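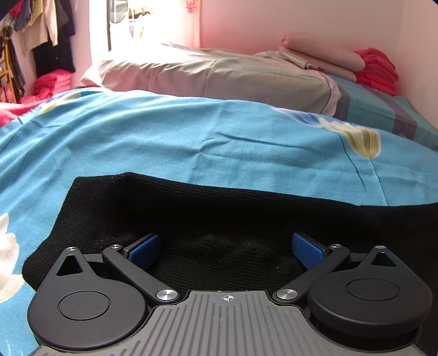
# Incoming and pre-use inspection – Otby hand-held gripper, trial unit

Product under review: Otby hand-held gripper, supplied by Avus on a 30-day trial
Inspected by: Oi-ling Tsai
Reviewed by: Subbarao Rodrigues
Intended use: garment handling on beds and other soft surfaces
Result: accepted for trial use, 4 open items

Mark each line P (pass), F (fail), N (not applicable) or O (open). An O needs a comment and a name. Do not leave a line blank.

## 1. Body

- [x] **1.1 Housing free of cracks and sharp edges** – P. Ran a cotton glove over the grey body and both black side housings. No snags.
- [x] **1.2 Ridges on body intact** – P. The vertical ridges collect lint. Brush out at end of shift. Do not use compressed air near the linkage.
- [x] **1.3 Target mark legible** – P. Circle and cross near the top center of the body, clean edges. Do not cover with tape or an asset label.
- [x] **1.4 Round caps on side housings seated** – P. Both sit in their recesses. Neither turns under thumb pressure.
- [ ] **1.5 Triangular cutouts clear** – O. The cutout near the tip of each housing is open and large enough to take a drawstring or a thin strap. Avus asked whether a cover is available. *Oi-ling Tsai*

## 2. Linkage and fasteners

- [x] **2.1 Pivot screws present, both arms** – P. Four in total, one low and one high on each arm.
- [ ] **2.2 Pivot screws at correct torque** – O. The manual gives no torque value. Checked by hand only and witness-marked on the side away from the operator. Recheck after 1000 cycles. *Oi-ling Tsai*
- [x] **2.3 Small screws at housing tips flush** – P. Both silver, both flush to the touch.
- [x] **2.4 Arms move freely through full travel** – P. No binding. Slight play at the left upper pivot, within what Avus allows on the delivery sheet.
- [x] **2.5 Pinch points identified** – P. Main pinch point is between arm and housing on the closing stroke. Operator's free hand stays below the target mark while the jaws move.

Comment, S. Rodrigues: 2.4 – record the play as a measurement next time. "Slight" cannot be compared with anything in March.

## 3. Finger pads

- [x] **3.1 Pads secure on arms** – P. Pulled each blue pad in line with the arm and then sideways.
- [x] **3.2 Pad faces clean, no embedded fiber** – P. Wipe with a damp cloth between dark and light garments.
- [x] **3.3 Pads face each other across the gap** – P.
- [ ] **3.4 Spare pads on hand** – O. None in the box. Avus quotes pad life at 2000 closures on knitwear. We want one spare pair on site before reaching half of that. *Subbarao Rodrigues*

## 4. Work area

- [x] **4.1 Garment laid flat, single item** – P. Black ribbed knit on a turquoise printed sheet. Dark on bright gives good contrast along the garment's edge.
- [x] **4.2 Pick point defined** – P. A bunched fold between the pads is acceptable for knits. For woven shirts use a collar or cuff.
- [x] **4.3 Jaws open and empty before approach** – P.
- [x] **4.4 Pillows and folded bedding clear of the working area** – P. Large pillow and the folded stack are both beyond the sheet. Move them if the garment is longer than the operator's forearm.
- [x] **4.5 Lighting adequate** – P. Daylight from the window. Strong on one end of the pillow, so recheck when the sun moves. Close the blind if pad edges become hard to see.
- [ ] **4.6 Floor route to hanging clothes clear** – O. Not walked at this inspection. Complete before any work that carries a garment to the rack. *Oi-ling Tsai*

## 5. Operator

- [x] **5.1 No rings, bracelets or loose cuffs** – P.
- [x] **5.2 Wrist rest taken every 30 minutes** – P. Timer set.
- [x] **5.3 Operator can state the stop condition** – P. Stop if a pad slips on its arm, a screw backs out, or fabric enters the linkage. Open the jaws fully before freeing the fabric.
- [x] **5.4 Checklist kept with unit** – P. Copy in the lid of the case.

## Disposition

Release for garment trials on the bed only. Items 1.5, 2.2 and 3.4 go to Avus in one message – send by Thursday. Item 4.6 stays with us. The Jistis unit is to be inspected on the same form so the two can be compared line by line.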